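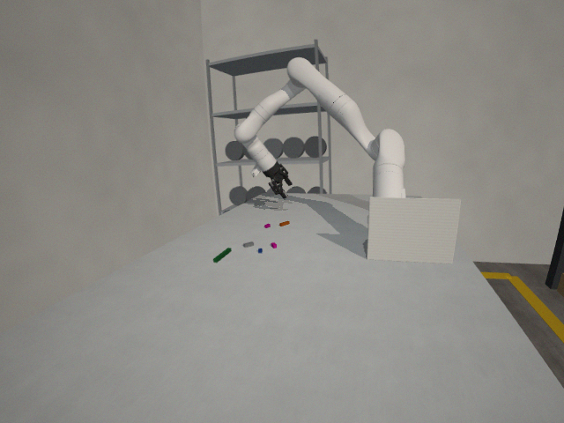 I cut out a full-length winter coat on mine without shifting the pattern once, writes Domenica Lanz, and my knees have forgiven me for all those years on the living room floor.

Search all products Go

Kundby cutting and craft table

We love this table! It started as a table for people who sew, and then the quilters found it, and the bookbinders, and a man who builds kites in his garage. What they all wanted was room to lay everything out and leave it there overnight.

The height adjusts in 5 steps, so you can stand up straight while you cut and drop it down when you want to sit and pin. Each leg has a screw foot for old, wavy floors. If you cut with a rotary blade, please use a mat – the top is tough, but it isn't a cutting board.

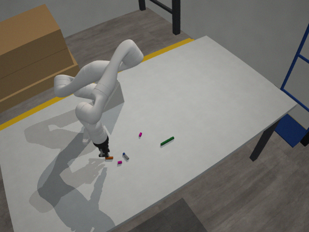 Pale top with a light mottling.

Tailor's chalk comes off with a damp cloth. Fabric glue takes more patience, and we've had good luck letting it dry and lifting the edge with a plastic scraper. Skip the scouring powder. Dark thread is so easy to find on a light top, by the way, and so are pins.
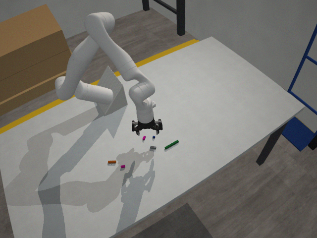
Does it stay put when you're really leaning on the shears? Wilus asked us that in November, before ordering, and wrote back later to say yes, even on a painted floor, once all the feet were snug.

It goes together with one hex key (included) and a second person for flipping it over. Tighten the bolts again after a week of use. If you already own the older Rissanen frame, the Kundby top fits it using the 35 mm bolts in the spare parts bag.
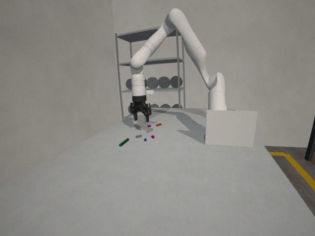
Bright colors show up well on pale gray.

The Eralholm drawer is sold separately and hangs from either long side. It's shallow, just right for rulers, marking pens and a pair of good scissors.

Item number 2147. Spare feet and bolts are always in stock.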